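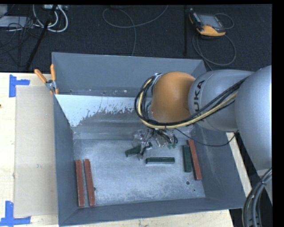 Picking blocks out of a bin, two grippers compared

May 8, 2026

I've had two grippers on the KUKA over the last couple of weeks and I said I'd write down how they did. Tharushi asked for numbers, so there are some numbers.

The task is the same one I've used since winter. Red blocks and dark green blocks go into the gray metal bin, the arm picks one, lifts it clear of the rim, and puts it back in at a random spot. The red ones are long and their edges are getting chipped. Six blocks at a time is enough to get some of them against the walls without everything piling up. The sides of the bin slope, and that matters more than I thought it would when I bought it.

Gripper one is the Skov, a plain two-finger parallel unit. Gripper two is one Arnel Agbayani and I put together on Gimwood's finger design, with softer pads and a lot more wiring than I'd like.

The Skov first. It ran for 400 attempts and missed 33. Nearly all the misses were blocks lying close to a wall. The fingers need room on both sides of the block, and when there's only a narrow strip of metal showing between the block and the wall, one finger comes down on the slope and the arm stops on a force limit. Then I walk over, clear the fault on the pendant and start it again. In the middle of the bin it was close to perfect.

Ours ran for 400 as well and missed 121. That looks bad, and it is. But I went through the log and most of those came from one thing, a pad that shifted on its mount during the second evening. I didn't catch it until the next morning. Before the pad shifted it was doing better than the Skov along the walls and slightly worse in the middle. I'm not going to throw out the bad runs and publish the good half, so 121 is the number until I redo it.

Some smaller things.

Cables. I spent more time on cable routing than on anything else. The bundle has to go under the last joint and back up around the side with enough slack for the wrist to turn, and any slack you leave wants to hang down over the blocks. I've retied it four times. Corentin Gaillard suggested limiting the wrist rotation in software, and I did that in the end. It costs a little time per pick.

Bin position. If the bin creeps, every wall pick is off. I clamp the rim with a spring clamp and I have blue tape on the corners of the panel beside it. Check both before a long run.

Camera. It's the Flonimo, fixed, same mount as before. Dark green on scratched gray metal is harder for it than red. I raised the exposure and that mostly took care of it. The total across everything since I moved it is 3,714 saved picks, including the ones from before this comparison.

Next is a new mount for the pads with two screws instead of one. Sille Þrastardóttir is printing a set and I should have them before the end of May. Then ours gets another 400 with the same blocks in the same bin, and I'll update the numbers in this post.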